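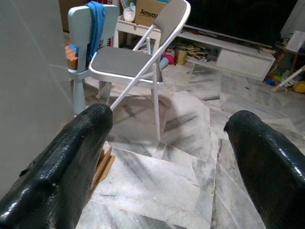
The folding chair and the TV cabinet, from the wrist camera. The marble floor runs through all of the practice areas.

Grernstead robotics club, visit report, 05/05/2021

I coach a small robotics team two towns over, and we have been trying to decide whether to move our older students from wheeled kits to arms. The Grernstead club made that move already, so I asked if I could come and watch a practice. They said yes and gave me a whole afternoon.

The club meets in ordinary rooms with ordinary furniture, and that is part of the plan. Their season is built around the Callico household challenge in July, where a robot has to do small jobs in a home it has not seen before. The students asked early on to practice around real things, so there is a TV, a cabinet full of papers, toys, chairs and a refrigerator. They do not tidy up before a run. I asked about that, and the answer was that the judges will not tidy up either.

The robot is called Asante. It has two arms, each with a two-finger gripper and a camera at the wrist. One student drives while another keeps the log. A third stands by the stop button and does nothing else, and the club is strict about this. The person on the stop button may not hold a phone or a drink, or answer questions from visitors. I learned that last part by asking one.

The students swap jobs every 12 minutes by a kitchen timer. It looked fussy to me at first, but the drivers do get tired. Driving two arms at once is harder than it looks, and I saw more bumped elbows at the end of a turn than at the start.

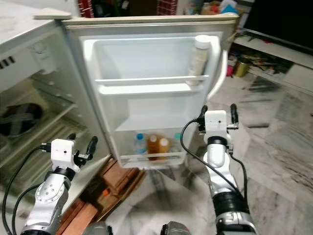

Refrigerator work takes up most of the club's time this spring. The task sheet has the robot open the door, find a named item, take it out and close the door again. Students told me the opening is the part they worry about, and the bottles come second. They keep them in the clear bin at the bottom of the door, a water bottle with a blue cap next to the amber ones, so the gripper has to pick one out of a tight row. A tall white bottle higher up in the door gives them a different reach to practice. The drivers talk about the bottles by cap color, and the log does too.

The log itself is a shared spreadsheet. It had 3,221 rows on the day I visited, one for each attempt, going back to the first week of the school year. Every row has the task, the driver, the result and a short note. Some of the notes are useful ("came in too low, hit the shelf") and some are only a sad face. The club uses a program called Clustora to group failed attempts that look alike. I was shown a group of door failures in which the fingers had started closing too soon. The students had not spotted that by reading the rows one at a time.

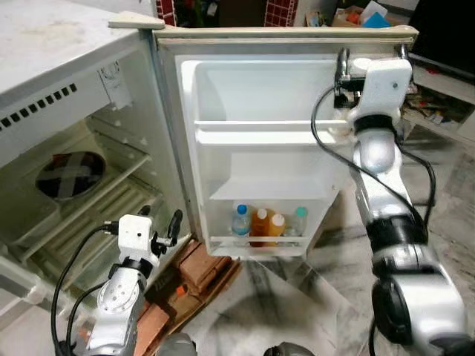
Right gripper on the top corner of the door, left gripper by the cabinet.

Holding the door was a long argument in the club, and I heard both sides of it. One group wants an arm to stay on the door for the whole task so it cannot swing. The other group wants to let go and have both arms free for the bottles. The first way is slower to set up and the second goes wrong more often. They will run both until the end of the month and then look at the log. I would pick the first, but I was not asked.

After a snack break the club moved over to the tables. The younger students get the table work, picking up small items and setting them down on a mark. There were 8 of them in this group, and they were much louder than the refrigerator group. The rule here is that you say what you are going to do before you move an arm. "Left arm, up, slow." It sounded silly for a few turns and then I stopped noticing it. 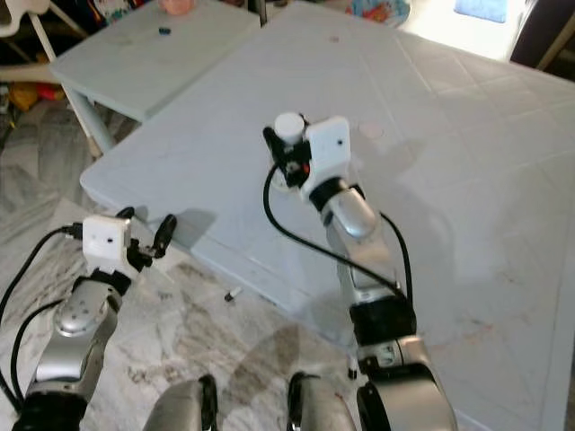
The hardest thing for the beginners is judging height. They line the gripper up well from side to side and then stop too high or press down into the tabletop. A more experienced student told them to watch the shadow of the arm and slow down when it gets close. I wrote that down for my own team.

Some practical notes for other coaches. Cables are checked before each session and again at the break, because a loop that catches on something will stop a run. Batteries for the stop button are replaced on the first meeting of the month, whether they need it or not. New members spend their first 2 sessions on the log and the stop button before they touch the controls. Parents can watch from the doorway.

My team will start with one arm in the fall. The club has offered to send me a blank copy of their log sheet and the task cards for the tables, and I will pass them along to anyone on the coaches' list who wants them.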